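Last updated: May 20, 2026

The technician who looks after the cell at Foslow has put the kettle on before I've got my coat off, and she's talking before it boils. She wants me to know that most of her job is cleaning. "People think it's all laptops," she says. "It's mostly a lint-free cloth and a torch."

Foslow has two arms, one in the back room in Calell and its twin, which lives entirely on the computer. Everything gets tried on the twin first. I asked whether that was just caution and she pulled a face. "We had a finger bent in our first week -- straight down into the table. A new pair took 53 days to arrive. After that I said right, nothing moves out here until it's moved in there."

So her morning starts at the desk. She loads the simulated cell, sends the arm to its resting spot over the tables with the gripper open, and checks the numbers against the ones she's written in a (very battered) notebook. Then she goes next door and does it all again with the real thing. If the two disagree by more than 2 millimetres she stops and finds out why.

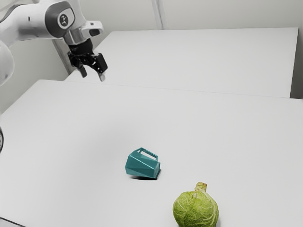

"The join between the tables is the bit I fuss over," she told me. "On the screen both tops are dead level, lovely. In the back room one of them has a foot that creeps." She gets down on the floor with a spanner once a week and winds it back up, and she's asked for a heavier table from Daher, which is apparently in the post.

The things to be picked up matter too. A mug standing upright is easy, she says, and a mug on its side is a pain, as the handle could be pointing anywhere. Cabbages she rather likes. They're round, they roll, and they show up a lazy grip straight away!

I wanted to know about the gripper, as it's the part that does the touching. She takes the real one off every 60 hours of running, wipes down the slides, looks for play in the fingers and puts it back with fresh thread lock. The bolts go in crosswise, a bit at a time. Then she measures where the fingertips have ended up and types that into the twin. "That's the step everyone skips. You've moved the fingers by a hair, and the computer still thinks they're where they were last month."

Her log was on job 3311 when I visited, and that one was a cable clip. She's moving the whole lot over to Iller, the new scheduling program, and isn't sold on it yet. "It sends me a reminder to grease something that doesn't take grease."

We finished the tea and she went back to her spanner.

Contact us | © 2026 Foslow | Back to top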